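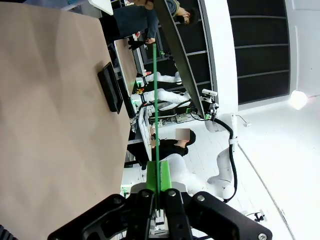
Lurnik bench arm with two-finger gripper: a review after one season

Reviewed by Tegwen Voyle, assembly lead, Ferkarside
February 2019

We bought three Lurnik arms for the small-parts room at Ferkarside last September. I was asked to write up how they have done, mostly for other shops our size that are thinking about it. I run the room, I didn't choose the arm, and I have no programming background.

What we use it for

The job is pick, hold and place. The arm takes a part from the tray, holds it while a person does the fiddly step, then sets it down in the outgoing rack. Before the arms came in, the person did all three. Our largest order of the season was 2648 pieces for Clinico, and most of it went through the arms.

We still have people at every bench. They sit at the tables next to the arms and do the parts of the work that need fingers and judgment.

Setup

Unpacking and bolting down took a morning. Getting the first job to run took nine working days, which was longer than the sales sheet led us to expect. The arm itself was easy. The trays were the trouble. If a part sits a little crooked, the gripper takes it a little crooked, and everything after that is off. We ended up remaking all our trays with deeper pockets. Budget for that, because it isn't in the quote.

Teaching a new position is simple enough. You move the arm by hand to where you want it and save the point on the tablet. Two people in my crew could do it without the manual by the end of the first week. Naming and sorting the saved points is clumsy, and there is no undo. I have overwritten a good point by accident more than once.

The gripper

This is the best part of the product. Two black fingers, plain metal plates, ordinary screws. When something needs adjusting we do it ourselves with a driver from the bench drawer. It holds small parts firmly and has not marked any of ours once we turned the force down from the default.

Long thin pieces are harder. With one end gripped, the far end sways if the arm stops fast. Slowing the last part of the move fixed most of that, and cost us a little time on each cycle.

Cables

My main complaint. The cable runs along the outside of the arm and there is nothing supplied to keep the rest of it tidy. With several arms in one room you get a tangle on the tables very quickly. I asked the dealer, Ametepe, for clips and was told to use whatever we liked. We bought our own.

What changed for the people

Nobody lost a job over this. I was told that before the purchase and it has held so far. Hours are the same. The work is different, though, and I think buyers should hear about it.

The good side is wrists and shoulders. Reaching for the tray all day was the thing people complained about most, and I hear very little of it now. People also rotate more, since any bench can be stopped without holding up the others.

The less good side is pace. The arm has its own rhythm and you work to it. In the first weeks two of my most experienced people said they felt hurried even though our daily target had not moved. We added a foot pedal so the arm waits until the person is ready. That should come in the box. After the pedal went in, the complaints mostly stopped.

It is also a quieter room. There used to be a lot of talk across the tables while people sorted parts. Now they are watching the arm, at least some of the time. A few like it. I miss the talk a bit.

Pay is still an open question. The people who teach points and clear faults are doing a more skilled job than they were hired for. One of them raised it with me in the fall and I have passed it up. If you buy these, settle that before they arrive.

Reliability

I kept a log. We had 232 stops over the season across the three arms. Most were a part missing from the tray, cleared in under a minute. One was a failed power supply, replaced by Ametepe under warranty, and that bench was down for four days.

Would I buy it again

Yes, for this kind of work, with the pedal and the new trays counted in the price. I would not buy it for a job that changes every day, as the teaching time would eat up whatever you gained. A fourth arm has been discussed for packing. I have asked that we try it on one bench first and that the packers get a say in where it goes.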